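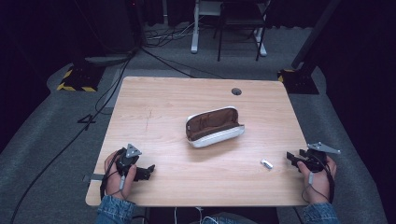

Frequently asked questions about the new handling cells and the demonstration work

For staff at the Barta site. Last updated in November. Questions that have come in more than once are answered first.

What is changing at the Barta site?

Plalero is putting automated handling cells into the returns and kitting areas. Returns is where mixed items come back from customers and get sorted, checked and repacked. Kitting is where small items are put together in pouches, boxes and cases before shipping. Until now both areas have been done entirely by hand. The first cells will take over part of the repetitive picking and placing. People will still run the areas, check the output and do the work the cells can't do.

The cells come from a supplier called Skosta. The software that schedules them is called Drukiston, and you will see that name on the new screens at the end of each line.

Why are people sitting at tables with grippers in their hands?

They are recording demonstrations. A demonstrator holds one gripper in each hand and does an ordinary task with them, such as picking up a flash drive and putting it into a pencil case. The recordings are used to train the cells. The arms learn from many examples of a person doing the task, so we need the task done at a normal pace by people who know how the items behave.

Demonstration work is a paid assignment and counts as regular hours. It is done in the curtained room behind kitting.

Do I need any technical background to be a demonstrator?

No. The people who have done best so far came from the returns tables. You need to be comfortable using both hands and able to repeat a task without rushing it. Training takes one shift. The first half is spent on holding the grippers and working the triggers, and the second half on real tasks with a lead sitting next to you.

How do the grippers work?

Each one has a handle, a trigger and two short fingers at the front. Squeeze the trigger to close the fingers and let it go to open them. The plate on top is used to track where the gripper is and which way it is pointing, so keep your sleeves and hair clear of it. A cable runs from each handle. Let it hang down past your wrist and don't wrap it around your arm.

Most people find small hard items difficult on the first day. A flash drive lying flat is a good example. It slides if you come in at a bad angle. Take your time and turn your wrist before you close the fingers.

What kinds of tasks are recorded?

The current list has 378 tasks. They were picked by the returns and kitting leads from things the site handles every week: putting small electronics into pouches, opening and closing cases, folding soft items, pairing a product with its leaflet, turning an item over to find the label. Some tasks use one hand and most use two.

Each task is recorded many times with the items in different positions. If your task card says to move the case before the next take, please move it, even if the last take went well. A set where everything sits in the same spot is not much use to us and usually has to be done again.

What happens if I drop something or make a mistake?

Carry on if you can recover in a natural way, for example by picking the item up from the table and finishing. Those takes are kept. If the item lands on the floor, stop, press the foot switch and mark the take as void. There is no penalty for void takes and they are not counted in anyone's review.

How many takes am I expected to do in a shift?

The planning number is 300 takes for a full shift of short tasks, and fewer for long ones. It is a number for scheduling the room. It is not a personal target, and leads have been told not to post individual totals. If you are well under it because a task is awkward, tell the lead so the card can be changed.

How long can I do this work before I have to rotate?

Two hours at a time, then at least one hour on a different job. The grippers are not heavy, but holding your forearms over a table and squeezing a trigger gets tiring in a way that sorting doesn't. Several people reported sore thumbs and forearms during the trial, and the two-hour limit came out of that. Chair height matters as well. Your elbows should be level with the tabletop or a little above it.

If you feel pain or numbness, stop and tell your lead the same day. You will be moved to other work at the same rate.

Am I being recorded? What is kept?

The recordings show the table, your hands and forearms, the grippers and whatever part of the room is behind the table. They also store the position of each gripper and how far the trigger is pressed. Sound is not recorded. Your name is not attached to the files. Each session has a session number, and the list linking numbers to people is held by the site office so that hours can be paid.

The recordings are not used for performance management, attendance or discipline. This is written into the agreement with the staff group, and a copy is in the binder at the kitting desk. If you decide to stop being a demonstrator, your past recordings stay in the training set, so please think about that before you sign the consent form.

Can I wear my own clothes?

Yes, including long sleeves and jackets. Take off rings, loose bracelets and anything with a lanyard. Long sleeves should fit closely enough at the wrist that they don't fall over the trigger.

Why is there yellow and black tape on the equipment bases?

It marks equipment you should not step on, lean against or move. The stands are set to a measured position, and a small knock means the station has to be set up again. Walk around them. Cables also cross the carpet in the demonstration room, so look down when you come in and leave bags outside – there are hooks by the door. The numbers on the floor are station markings. Please don't peel them off.

Will the cells replace jobs?

They will replace some tasks, and it would be wrong to tell you otherwise. In kitting, Plalero expects the first two cells to do the simple insert jobs that six people now share on each shift. Those six positions stay in the plan for the next two years as cell operator, quality check and exception handling roles. No one employed at the site when the cells start will be laid off because of them. That commitment is also in the written agreement.

What is less certain is hiring. When people leave or retire, some positions may not be filled again in the same form. Temporary staffing in the busy season will probably be lower than in past years. We don't have final numbers for that yet and will post them when we do.

What will an operator do all day?

An operator looks after two cells. That means loading trays, clearing items the arm could not pick, checking finished kits and restarting the cell after a stop. There is more walking and looking than in hand kitting, and less repeated motion. Some people who tried it during the trial liked that. Others said it was dull when the cell ran well and stressful when it didn't. Rotation between cell work and hand work will stay open for that reason.

Does the pay change?

Demonstrators receive their normal rate plus the skills supplement for each hour in the room. Cell operators move up one grade after they pass the operator check. Anyone who does not want to train as an operator keeps their present grade.

How good are the cells at the moment?

Mixed. In the last test run a cell was given 1039 picks from returns trays. It handled boxed items well. It had trouble with soft pouches that had closed up, with clear packaging, and with thin items lying flat. Those are the tasks now getting extra recording time. The first cell will not go onto a live line until the kitting leads sign it off, and they can take it off again.

How long will the demonstration work go on?

The plan covers 4000 hours of recording across all stations. After that there will be smaller rounds whenever new products come in or a cell keeps failing on something.

Can I see a cell before it arrives on my line?

Yes. One is running in the test bay, and visits are open at 2:30 p.m. on most days. Ask your lead to add you to the list. You can stand outside the guard and watch, and an operator will be there to answer questions.

Who do I contact?

Xiomara Mbeki coordinates the demonstration room and the operator training. Her desk is next to the kitting office. For questions about pay or grades, go to the site office. For problems with your hands, arms or back, go to your lead first.

Where do I sign up?

The form is at the kitting desk and on the staff page under Training. New demonstrators start in small groups, and the wait for a place is usually two to three weeks.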